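Paranormal Romance Readers Board > Series Talk > The Kulstead books: does book 2 ruin it?

haslamreader
Posted July 21, 1999

Finished the second Kulstead book last night and I'm not sure I'll go on. The first one had a heroine who ran a ferry office and didn't believe in any of it. Now she believes everything by page 100 and the wolf brother gets all the good scenes. Does it pick up in the third?

Cuiping Wan
Yes, but you have to get through the wedding. I thought book 2 was the best written of the lot. She believes him because she saw the drowned man walk. What else was she supposed to do, argue for another 200 pages?

tolly_b
I would have liked her to argue. That was the whole fun of the first one.

Sem Dewulf
Agree with tolly. The author dropped the doubt because the publisher wanted the couple together sooner. You can feel it. Chapter nine reads like it came from a different book.

Cuiping Wan
Do you know that about the publisher or are you guessing?

Sem Dewulf
Guessing. But the Stisden trilogy went the same way, and it had the same editor.

haslamreader
I never read Stisden. Is it vampires?

Sem Dewulf
Ghosts. One vampire, and he's not in it much. Start with the middle one, the first is slow.

tolly_b
Don't start with the middle one. You won't know who Zaltton is and the ending depends on it.

marsh_lantern
Coming in on the Kulstead question. My paperback of book 3 is 561 pages and the brother is gone for most of it, so if he was your problem you may be fine. The ferry office comes back too.

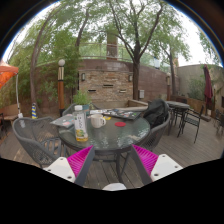 Book 3 took me up to two weeks of evenings, and I'd say the first half is as good as anything in the series. The heroine starts asking questions again, and the scene where she makes the wolves sign the passenger log is the old humor. It's a good one to read outside, at a round glass table on the deck with a mug next to you. The second half leans on the curse too much for me, and I skimmed the council chapters.

Cuiping Wan
The council chapters are where you find out who cursed the harbor. Please don't tell people to skim those.

marsh_lantern
I said I skimmed them. I still knew who did it.

haslamreader
No names please, I haven't got there. I'll try the third. The library has it on hold until March though, so I may have to buy it.

tolly_b
I have a spare with a cracked spine. Page 321 is loose but it's there. Send me a message if you want it - you'd only pay the postage.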